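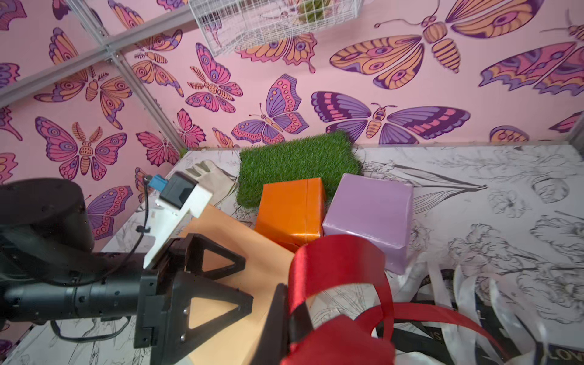

Ribbon, seen from the wrist.

Blog > Interviews > Robot software

14 shares | 3 comments

I'd been bugging Nadja Holzer for an interview since January, and when she finally said yes I showed up with way too many questions! She writes the planning code at Driltis, where two arms are learning to handle gift wrap, and she talks fast, so forgive my notes.

My first question was why ribbon. "A box tells you where it is," she said. "Ribbon has a new shape every time you touch it, so my planner's guess is old before the arm moves." Her fix (which I love) is to plan in very short bites - look, move a little, look again - and throw most of the plan away.

The part that ate her summer was timing between the arms. Each one used to have its own planner, and they'd politely wait for each other forever. Now a tool called Rakcombe makes one plan for both.

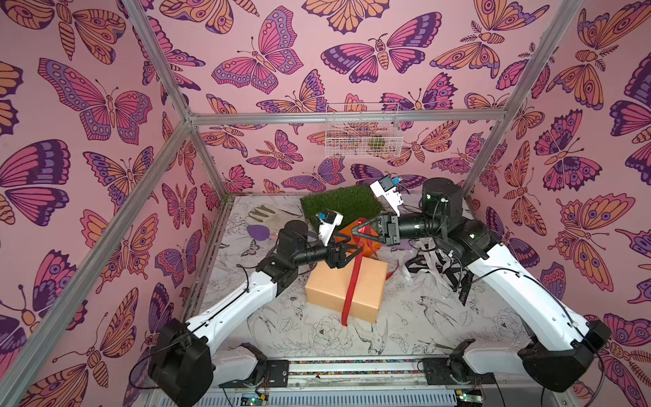

Mikkel Hedegaard wasn't so sure about that, and told me that a shared plan means one bad estimate stalls both arms, so he'd still keep them separate. Nadja laughed when I passed it on. "He's right on bad days," she said. "We log the stalls. Last week we had 3 in 159 runs, and I can live with that."

We got onto perception next, and I asked what trips it up. Patterns, she said. A busy print is full of edges, and the segmenter loves edges. 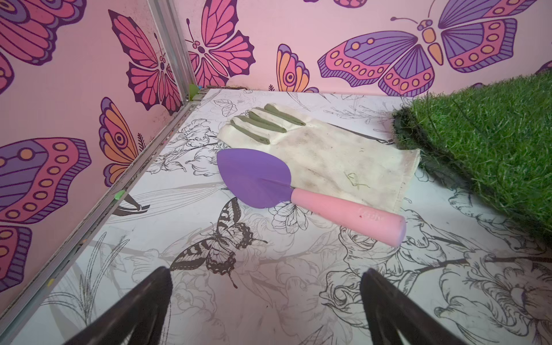 Glove and trowel on the flowered mat.

"I could put down a plain gray sheet and my numbers would look great," she told me. "Then somebody takes it home to their kitchen table and it falls apart."

So she trains on the messy stuff and checks the masks by hand, 100 at a time, with coffee.

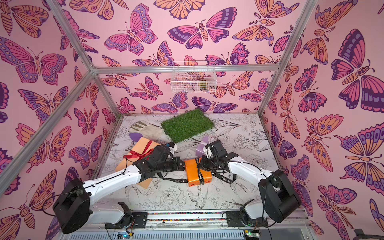 I also wanted to know what she'd do over. She'd write the replay viewer first, she said, before any of the clever code. For months she was reading raw logs and guessing which arm had let go. The viewer took her two days to build and she opens it every morning now. Next on her list is getting the wrist views into it, lined up with the joint readings, and she promised to show me when it works.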